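Putting the Tool Roll Back Together
Design and Making elective, final report
Radwa Benmoussa
December 19, 2020

Okay, so my project for this term was a screwdriver kit. I didn't build one — I took over the one our workshop at Studcombe already had, sorted it out, and tried to make it something people could use without losing half of it. When I told my partner Charalambos Spanos what I'd picked he laughed, and then he asked if he could join in, so there you go.

Why this topic

In August our group opened up a batch of old handheld radios for the Siltbridge repair day. We had one kit between all of us and it was a mess by lunchtime. Bits went back in the wrong slots, or in pockets, or in somebody's pencil case (mine, sorry). Minoru Ogura spent most of an hour looking for one small driver and it was under a tea towel. I kept thinking about that afternoon and wondered how much time you'd save if the kit just always went back together the same way.

What I wanted to find out

My question was pretty simple: does the layout of a tool kit change how fast people find things, and do they put things back properly? I also wanted to know which parts of the roll were easy to use and which ones everybody ignored.

What I did first

I borrowed the roll for a couple of weeks and spent the first evening at my desk with everything tipped out on an old bath mat. I wiped the dust out of the corners with a toothbrush and ran the zipper back and forth with a bit of candle wax until it stopped catching. Then I sorted the bits by tip shape, and by size inside each shape. That took ages! The sizes are tiny and I don't have great eyesight, so Mum held the lamp.

Charalambos wanted to colour code everything with nail polish. We tried it on a few spare bits and it chipped off as soon as they went in the elastic, so we dropped that idea.

The layout

The rule we settled on was short bits in the top row, longer ones in the row underneath, and the same pattern on both middle panels. The driver handle goes in between them, so you can grab it from either side. The bottom strip on each side was our parking spot. If you're halfway through a job you can slot a bit in there and you know it's the one you were using.

The end panels were harder. They're for the odd-shaped things, and everyone has their own opinion about where those should live. We argued about it more than I'd like to admit. In the end I said the little grid card stays in its pocket on the left, because Vasiliki Nikolaidis had already moved it once and we all went looking for it.
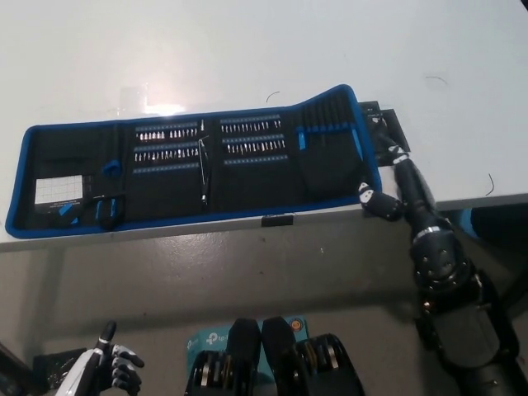
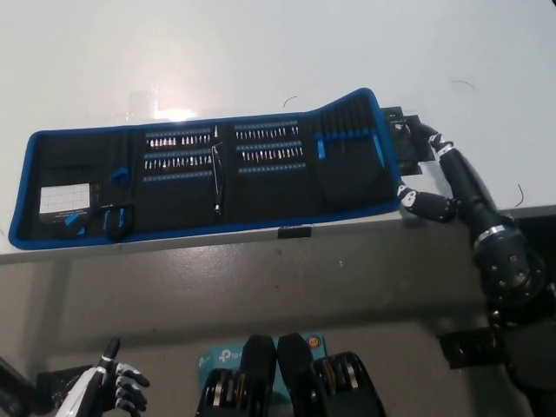 The roll opened flat on the white table, with the grid card in its pocket on the left panel and the driver handle standing between the rows of bits.

Testing it

We asked classmates to find a bit I called out, fit it to the handle, and put it back when they were done. Each person got 8 turns, and I timed the finding part on my phone. We added up all the times for each round. With the kit jumbled the way it was in August, the total was 1,092 seconds. With our layout it came down to 380. I was so pleased with that — I honestly expected a small difference and had already written a gloomy paragraph to go here.

Putting things back was less impressive. I checked the roll after every person, and 90 percent of the bits were in the right row at the end. The ones that went wrong were mostly left behind in the parking strip. Marina Dimitriou pointed out that it's a bit unfair to call that wrong when I'd told everyone they could park things there, and she's right. I should have said clearly that it had to be cleared before zipping up.

What I'd change

I'd like a better home for the pry tools. They're light and they wander, and the pockets are deep enough that you end up fishing around with two fingers. Charalambos thinks a strip of felt with slits cut in it would do the job. I'd also do the jumbled round second for half the group, as people were probably getting faster just from practice and my numbers can't separate that out.

And I'd do the testing on a darker table. The white one in the workshop is shiny and the overhead lights bounce right off it, so the small silver bits are hard to pick out if you put one down. A grey tea towel helped a bit.

The roll goes back to the workshop cupboard after the holidays, with a card on the shelf showing which row is which. Minoru has offered to check it once a month. If anyone finds a very small bit in the bottom of their bag, please give it to him.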